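**For immediate release — 14/08/2021**

# Studura brings the odd plate back to the table at Iltby

Studura, the tableware hire and resale firm, today opens Ayala, a range made up entirely of plates that have lost their families. Each set holds 16 plates. Very few of them match, and Studura would like it known that this is the selling point.

The range draws on stock from canteens, closed cafés and the backs of cupboards, sorted at the firm's Iltby site. Plates that agree with one another are stacked together. The rest are laid out singly until someone decides who should sit next to whom, a job that takes longer than the firm's accountants would like.

Plates, tray and crumbs at Iltby:

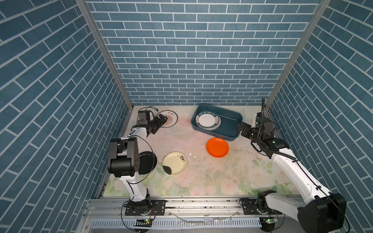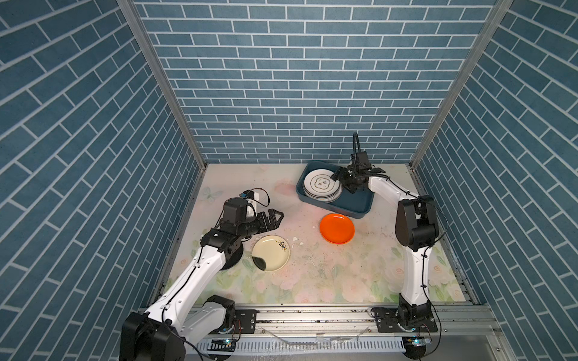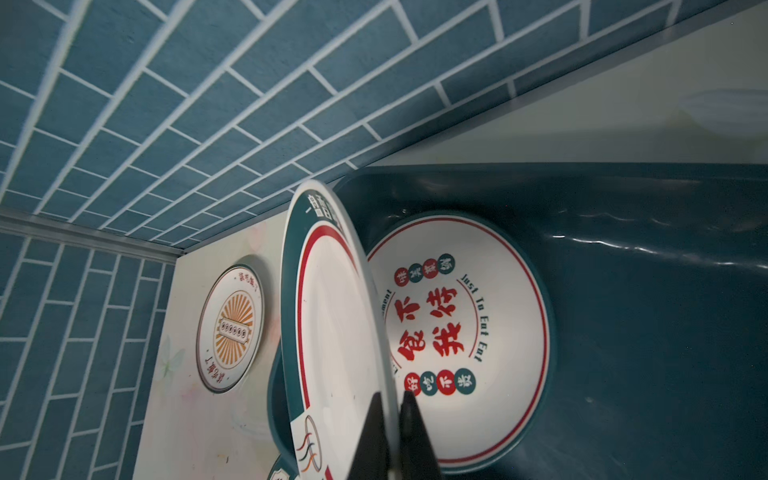
## What is in a set

Ayala sets mix plain colours with patterned pieces. A customer might open the box to find bright orange beside cream with a dark floral sprig, or a white plate with red Chinese characters and a sunburst in the middle. Requests for "something that goes with the curtains" will be read with interest.

Every set comes with a plastic tray, supplied by Isteo, for carrying plates to the sink or for putting off the washing-up in an orderly manner. All plates are washed before dispatch. The crumbs are not included.

## Price and availability

Ayala costs £28 a set, with a limit of two sets per household. The first release runs to 80 sets, sold from the Iltby counter and by post. A second is planned for December, when people tend to discover they own fewer plates than relatives.

Breakages in the post will be replaced — though, for obvious reasons, never with the same plate.

**Press enquiries:** Studura press desk, Iltby. Sample plates can be lent to reviewers and should be returned without gravy.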